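3.2 Shared surfaces and the sorting of small belongings

The second part of the study dealt with bedrooms in which a single piece of furniture served several purposes. In the homes we visited, the chair was the item most often put to more than one use. Residents sat on it to work, hung clothing over its back, and placed trays and boxes on its seat when the desk was full. Earlier work on household storage has tended to treat the chair as seating only, and its role in daily tidying has received little attention.

We use the term "holding surface" for any raised, level area on which small belongings are kept for a short time before they are given a more lasting place. A holding surface differs from a shelf in that its contents are expected to move. It differs from the floor in that residents described items placed there as "put away for now". Figure 4 illustrates the type, with a low-walled cardboard tray on a chair seat as the place where small items are gathered.
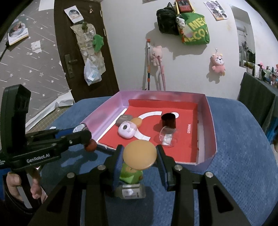 SKOTANCE, June
Figure 4. Cardboard tray used as a holding surface on a blue chair seat. The tray contains an earbud case, a short black cup and a clear cylinder, among other small items. Bags hang on the wall behind.

Two features of the arrangement are relevant to our argument. The first is the low wall of the tray. Packaging of this kind is rarely made for storage, yet residents kept it because its sides stopped round objects from rolling away while leaving everything in plain view. In the Thakur interviews, participants said that they would look through an open tray before opening a drawer, even when they believed the item was in the drawer.

The second feature is the use of the wall and door. A backpack and a green bag hang on the white wall, and an organizer on the door holds a plush toy and a plastic bag. Larger and softer belongings are thus kept upright, and the tray is left to the small, hard ones. We observed this division by size in both study areas, Proltine and Skotance, although it was less marked in rooms with built-in closets.

Decorative items did not follow the same pattern. Plush toys and keychains were often hung beside bags and cleaning tools, and residents did not regard them as clutter. When asked to tidy the room to their own standard, most left these items where they were and began with the holding surface. For this reason, decorative items were coded separately and were left out of the sorting measure described in Section 2.

The sorting task was carried out in 16 bedrooms. Each resident was asked to empty one holding surface, group its contents in any way they wished, and return to it only what they wanted to keep there. No time limit was set. Groupings were recorded using the Gokex household inventory form, with changes in colour and material noted where a resident gave them as a reason for placing items together. Grouping by use was more common than grouping by shape, and items without a clear use were usually returned to the tray.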